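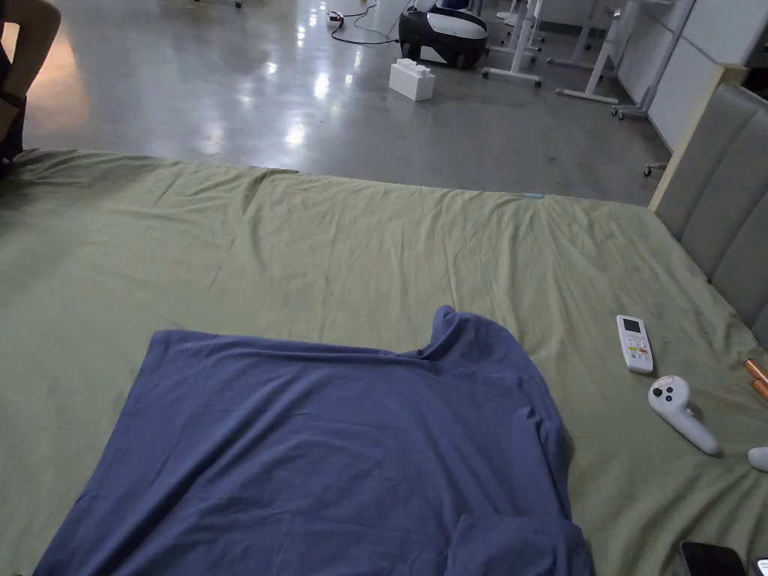

Navy garment on the green fitted sheet, right side of it bunched up.

Notebook, folding surface trials, July, 14:20

Moved over to the bed today. The table at Ekcombe is fine for towels but too narrow for shirts once the sleeves are out, and Selina wanted numbers for a soft surface before we write anything down for the Kozma people.

Surface: large bed, olive-green fitted sheet, gray padded headboard with the light wood trim. Sheet not ironed. It has soft creases running across it and the far edge is slightly rumpled, with the light-blue tag sticking out. Left it that way. Pulling the sheet tight lasts two folds at most and then the corner comes off the mattress, so a tight sheet is not a condition we can hold.

Garment: the navy one from the Pastar bundle. Dark cloth on dark green is harder to read than I expected. Faint creases do not show unless the light comes from the side. For the next set use a paler item on the same sheet, or the same item on the white sheet, but do not change both at once.

Procedure as before: spread flat, smooth from the middle outward, sides in, bottom up, stack to the left. Time starts at first touch and stops when the hand leaves the finished fold.

Observations:

Upper right corner lifts. On the mattress the cloth follows the hand back when you let go, which it does not do on the table. Pressing down for a second before releasing helps a little. Pressing hard makes it worse – the mattress dips and the cloth slides into the dip.

Right side flap folds over on itself near the bottom. Has to be opened out again before the first fold or the finished edge is thick on one side.

Sitting on the edge of the bed tilts the surface. Small effect, but the garment creeps toward whoever is sitting. Selina suggests standing for the timed ones. Agreed, although it is bad for the back after the first hour.

Loose items: remote, phone, controllers and so on are at the headboard side. Keep that side for small things and fold on the other. A sleeve thrown wide will still reach them. Ima used a shallow tray for this in the spring and I would like it back.

Fold width: target is 9 inches. Checked with the card template, not by eye. The template bends on the mattress, so put the hardback book under it.

Log: 102 folds on the table so far, 7 on the bed. Too few on the bed to compare.

To do: white sheet, paler shirt, side lamp. Ask Ima about the tray.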